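Vogelbeobachtung rund um den Kornadum-Stausee — lohnt sich das?

Forum Natur & Freizeit / Ausflüge und Reviere

Seggenfreundin
Hallo ihr Lieben, wir sind im Oktober ein paar Tage am Kornadum und ich möchte unbedingt das Fernglas mitnehmen (mein Mann angelt, ich kann beim besten Willen nicht den ganzen Tag auf einen Schwimmer schauen). Kennt jemand die Wege dort? Auf der Karte sehe ich den Uferpfad und den alten Forstweg nach Usto, aber ich werde nicht schlau daraus, was davon frei zugänglich ist.

haubentaucher_45
Oh, da beneide ich dich! Wir fahren seit Jahren hin und wohnen immer in der Hütte Alva, mit kleiner Küche und Frühstück am runden Tisch, bis irgendwer zum Aufbruch drängelt. Der Uferpfad ist ganz frei, 11 Kilometer einmal herum, und am Nordende liegt eine Schilfbucht, in der wir schon Bartmeisen hatten. Nimm dir Zeit und setz dich einfach mal eine Stunde hin, das ist dort das Allerschönste.

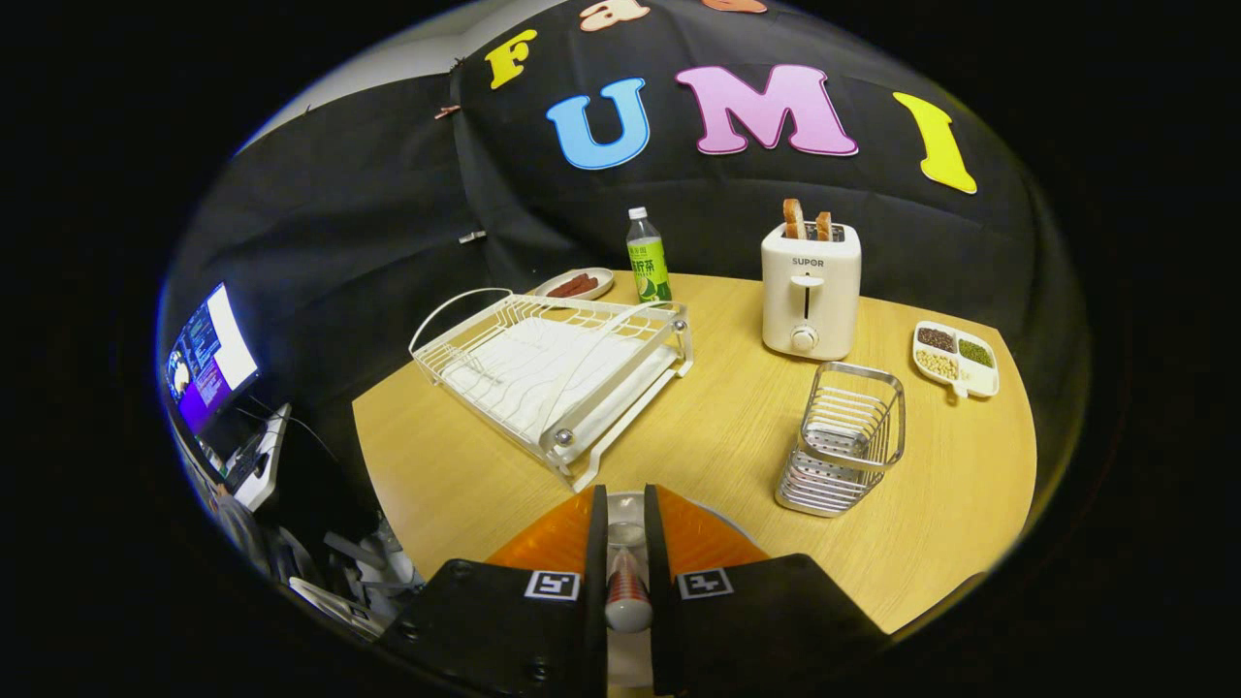 Beitrag zuletzt geändert am 7. Apr. 2021

Zum Forstweg noch, den hatte ich vorhin vergessen: Der ist bis zur zweiten Schranke offen, dahinter beginnt das Jagdrevier. Am Parkplatz hängt ein Kasten mit den Sperrzeiten, da schaue ich jedes Mal hinein, auch wenn meine Familie schon die Augen verdreht.

moorochse
Bei der Schilfbucht muss ich leider ein bisschen widersprechen. Im Frühjahr wunderbar, aber im Herbst sitzen dort die Angler dicht an dicht, und dann ist es mit der Ruhe vorbei. Ich würde eher zum Damm gehen, da rasten die Enten, und man hat die Sonne morgens im Rücken.

haubentaucher_45
Na, dicht an dicht habe ich es dort noch nie erlebt! Vor neun Uhr waren wir eigentlich immer allein. Am Damm pfeift einem dafür der Wind um die Ohren, da wackelt jedes Spektiv — aber gut, vielleicht bin ich einfach empfindlich.

Seggenfreundin
Danke euch beiden, dann mache ich wohl beides und berichte hinterher. Reicht ein normales Fernglas? Ich habe ein altes Reltico, das ich sehr liebe, obwohl das Rädchen inzwischen schwer geht.

moorochse
Für die Bucht reicht es allemal. Am Damm sind die Vögel oft weit draußen, da wirst du dir ein Spektiv wünschen. Und zieh dir eine Schicht mehr an, als du für nötig hältst, in dem Punkt hat der Haubentaucher völlig recht.

haubentaucher_45
Und bitte Thermoskanne einpacken, der Kiosk hat ab Oktober zu. Viel Freude euch, und deinem Mann Petri Heil!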